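Ticket 212: Zivberg progressive lenses, "swim" at near and blur on the right side after remake 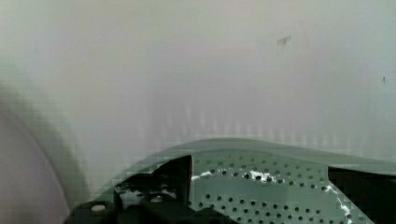 Page last changed: 22/11/2022

Status: Closed, with reservations (see last entry)
Product: Zivberg progressive, short corridor, Entili coating
Frame: Hodetti full-rim acetate, medium
Opened by: dispensing desk
Handled by: lens support

Original report

Customer picked up new progressives and came back after a week. Says reading is fine on the left page of a book and poor on the right page. Says the floor moves when walking down stairs. Distance is "okay, I guess." Had progressives before, from another store, same general type, no trouble with them. Store checked the prescription against the order and says it matches. Store asks for a remake in a different design under the non-adapt warranty.

Support reply 1

We can do a non-adapt remake, but I would like to know what we are fixing first. "Non-adapt" gets written on a lot of tickets where nobody put the lenses back on the lensmeter. Please send the following before we cut anything:

Both lenses read at the distance circle and the near circle, using the marks, with the prism written down as well as the power.
The old pair read the same way.
Fitting heights measured again, on the customer, in the frame as it sits now. Please don't copy the heights off the order form.
Which eye the customer thinks is worse. Cover one, then the other.

Store reply

Powers are within tolerance, both eyes, distance and near. Add is correct. Prism is nothing to speak of. Old pair is a slightly weaker add and otherwise close. Heights on the order were the same for both eyes. Heights measured today are also the same for both eyes. Customer says the right eye is the bad one. We think it is the design. The customer used a longer corridor before.

Support reply 2

Could be the design. I'm not sold on it. A shorter corridor explains having to drop the chin less, and it can explain some swim on stairs. It does a poor job of explaining one good page and one bad page. That kind of complaint usually comes from the near zone being in the wrong place for one eye, or from the frame sitting crooked, and I'd expect either of those to bother a person in any design we sell.

Two questions. How was the PD taken, and was it taken as one number or two? And is the Hodetti frame square on the face? Acetate fronts get warmed for the temples and sometimes pick up a twist at the bridge.

Store reply

PD was taken with the tablet app and split. Frame is square. Customer is getting impatient and would like the remake started. Could we please go ahead.

Support reply 3

Started. Remake 1 goes out in the longer corridor, same prescription, same PD, same heights, same frame. I want it on the record that we have changed one thing and it's the thing I suspect least. If this fixes it, good, and I'll say so here.

Remake 1 result

Store reports stairs are better. Reading is the same as before: left page good, right page poor. Customer now also says the right side of the computer screen is soft. Store asks whether the coating could be at fault, as the customer can see "a haze" on the right lens at night.

Support reply 4

On the haze: please clean both lenses with lens spray and a fresh cloth, then hold them under a desk lamp and tilt. Entili is a normal anti-reflective coating and it doesn't blur one side of a book. If there is a coating fault you'll see it as fine lines, a patch of a different reflex color, or a spot that won't wipe off. Tell me which, if any. "Haze" by itself isn't enough for me to send to the coating line, and they would send it straight back.

On the reading: so the corridor was part of it and the rest is still there. Please do the PD again with a ruler or a pupilometer, one eye at a time, distance and near. I know the app gives a number with a decimal in it. A decimal isn't the same as being right. If the customer's head was turned a little when the picture was taken, the app will split the PD unevenly and be very confident about it.

Store reply

Coating looks clean on both. No lines, no patches. The haze went away after cleaning. The customer had been using a shirt.

PD redone with pupilometer. Right eye came out 2 mm less than the app figure, left eye 2 mm more. Total is the same. We did it twice.

Support reply 5

There it is, probably. The total was right, so nothing looked odd on the order. The split was off, and each near zone ended up shifted the same way. That puts the customer off to the side of the reading area on both eyes. It should have bothered the left eye too, and the customer says it doesn't, so I'm keeping that as an open point. It may be that the left eye does most of the reading. Ask, but don't lead them to it.

Before remake 2, please try the cheap test. Dot the fitting crosses on the current lenses, put them on the customer, and look from straight in front at eye level. If the crosses sit off the pupils by the amount the pupilometer suggests, and off in the direction it suggests, I'm satisfied and we cut. If they sit on the pupils, the pupilometer is wrong or somebody's head is turned again.

Store reply

Crosses are off on both eyes and to the same side. Looks like 2 mm, hard to be sure with a felt tip. Customer does say they have always leaned on the left eye for close work. We asked it as "do you notice one eye doing more?"

Also, one of the other staff noticed that the frame slides down when the customer looks at a book. It drops a fair bit. We tightened the temple ends and it still drops some.

Support reply 6

Thank you for the frame note, and I wish we'd had it in the first message. If it slides when the customer reads, the near zone goes down with it, and they have to chase it with their chin. Please get the frame holding still before you take heights again. On this Hodetti model the pads are molded into the front, so you can't adjust them. You're left with the bend behind the ear. Heat the tip properly. A cold bend in acetate creeps back in a few days, and then we'd be here again.

Once it holds, send heights for each eye, new PD, the wrap and the tilt. I'll order remake 2 in the longer corridor. It stays in warranty. I've charged remake 1 to the non-adapt allowance and remake 2 to measuring error, and the store may see that on the monthly statement. I'm aware this won't be popular.

Remake 2 result

Store reports: both pages readable. Right side of the screen clear. Stairs fine. Customer wore them for 7 days and has no complaints, though they mention the reading area is "smaller than I thought it would be for the money."

Support reply 7

I'll take it. The reading area comment isn't a fault. Every progressive has soft edges at near, this one included, whatever the leaflet says about wide fields. If the customer spends long hours at a desk, a second pair for the computer would do more for them than a third remake. That's up to them and I wouldn't push it.

What I did check

I pulled the other orders from the same store that used the tablet app. There were 40. I looked at the split on each. More than I'd like had the right eye wider than the left by a similar amount, which doesn't happen by chance in a normal run of faces. My guess is the tablet stand is off to one side of the chair, or the customer is being told to look at the person and the person stands to the left. I can't prove either from here. The store says the stand has always been there.

Nena, the order software, accepts any split as long as the total is in range. I asked for a warning when the two sides differ by more than 3 mm. The answer was that a warning would slow down ordering. It would have slowed this one down by a few seconds, against two remakes and a customer who had to come in again and again. The request is still open on their side as far as I know.

For anyone who lands on this ticket with the same complaint

One side of the page bad, both eyes or one: check the split PD by hand before anything else.
Swim on stairs only: corridor and add are fair suspects. So are heights set too high.
Blur that comes and goes during the day: watch the frame while the customer reads. It may be sliding.
Haze at night: clean the lenses first, then look for a coating fault.
"It matches the order" only tells you the lab did what it was asked.

I'd also be careful with remakes that change several things at once. They close tickets. They also leave you with no idea which change did the work, and the next pair for the same customer starts from zero.

Last entry

Closed at the store's request — customer is content and the pair is within tolerance. My reservation is the tablet stand. Until somebody moves it to the middle of the chair and takes a few PDs against the pupilometer, I'd treat every app figure from that store as a first guess. Linked to ticket 76, same complaint, same app, different frame, closed as non-adapt with the money refunded. I have asked for that one to be reopened.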